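Shallow trays, deep bins and what goes on a bench

May 11, 2022

I have been going through the storage at the workshop again. The last time was in January, when I replaced the shelf labels and left the containers themselves alone. That was a mistake, as the containers were the problem.

We had three types in use. The first was the Gronix stacking bin, plastic, open at the front. The second was a set of biscuit tins of no fixed size. The third was the square metal tray with sloped sides, which came with the building and which I had been planning to throw out. I have changed my mind about the trays and will be getting rid of most of the bins.

The stacking bin is fine for fasteners of a single size. It is poor for anything mixed, because you end up digging. Whatever is wanted is at the bottom, and the front lip catches the knuckles. Each bin holds up to 8 kg according to the label, and I have never had a use for that figure on a bench. A full bin at that weight gets left where it is, and then the bench has a bin on it for a month.

A tray holds less and shows all of it. The sloped sides are the useful part. A small part pushed against a vertical wall sits in the corner and has to be picked out with a fingernail. Against a slope it can be slid up and over with one finger. The flat floor matters too. Ribbed floors look tidy in the catalogue and trap washers.

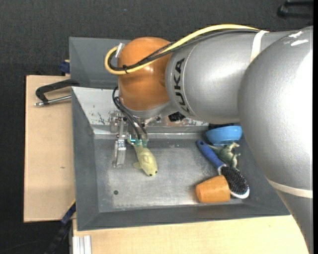 Grullach Workshop Group, Bench and Stores

Condition is the usual objection to old metal trays. The paint peels on the walls first, rust-like speckling follows, and the floor picks up scuffs and dust. None of this affects what a tray does. I brush them out, wipe them with a dry cloth and leave the marks. Knut Gerlach repainted two of his and reports that the new paint came off on the parts, so I have not bothered.

A hole in the floor is a different matter. Anything thinner than the hole will find it. For small screws I put a square of card in the bottom, cut slightly oversize so that it wedges against the slope. Tape also works but leaves glue behind.

On the table surface: bare wood under bare metal will scratch. We accept this on the benches. On anything better, use felt pads or a rubber mat. The mat from Poltosard was 1,850 by 634 mm and had to be trimmed with a knife at one end. It smelled for a fortnight.

Current arrangement, which I will leave alone until the autumn:

Mixed parts go in a tray, one job per tray. Two trays sit one behind the other at the back of the table, and the front one is the one being worked from. Single-size fasteners stay in the bins on the wall. The tins have gone to Kadrić, who wanted them for seed packets.

I allow 300 mm of clear table in front of the first tray. Less than that and things get put down in the tray that do not belong to the job, mostly pencils.

Still to do: labels for the trays. Adhesive ones will not hold on flaking paint. I may try tie-on tags.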